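The Trouble With the Seven-Year Bottle

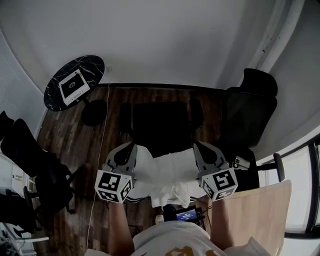
Wine people love to tell you when to drink things. Open it in November, give it 7 years, catch it before the fruit fades. I've been buying on that advice most of my adult life, and I've started to wonder how much of it anyone checks.

What got me going was a case of Clandavari, a hillside red with a loyal following and a price that has crept up every vintage. The importer's sheet gave it a drinking window so exact it could have come off a carton of milk. I opened two bottles, one well inside the window and one well past it. The old one was better. It had lost some color and picked up a smell of dried orange peel and tea, and it went down a lot easier than its stern younger sibling.

One bottle proves nothing, of course. Corks vary, cellars vary, and so does the mood of whoever is pouring. But the people who write the windows are working from a sip or two taken when the wine is barely out of the barrel. Ott Vaher, who bought for restaurants before he opened his own shop in Grurnham, admits he used to write his own that way.

"I'd taste, look at the price, and add years," he says. "An expensive wine got more years. If I'd put a short window on it, the customer would have felt cheated."

Seraina Tanner makes the wine at Darnar, where they bottle 500 cases in a good season, and she has stopped printing any advice on the back label. Her distributor wasn't pleased. Collectors kept writing to ask when they should open the stuff, and she kept writing back that dinner would be fine.

I like her answer, though I don't fully trust it either. A small winery needs its bottles opened so that somebody will buy more, and "drink it now" is as handy a line for the seller as "wait" is for the critic. When I tasted the current Darnar in her kitchen it was tight and a bit sour at the edges, and I'd have happily left it alone for a while. She thought it was perfect. She'd also driven me up from the station in a Honda with three open samples rolling around in the back, so we may have different ideas about handling.

Some wines do improve. I've had enough good old bottles to believe that, and enough tired ones to resent the money. My objection is to the number, printed with such confidence by someone who'll never be asked about it again. If you have several of the same wine, open one this winter and see what you think of it. If you only have one, pick a night when you feel like drinking it.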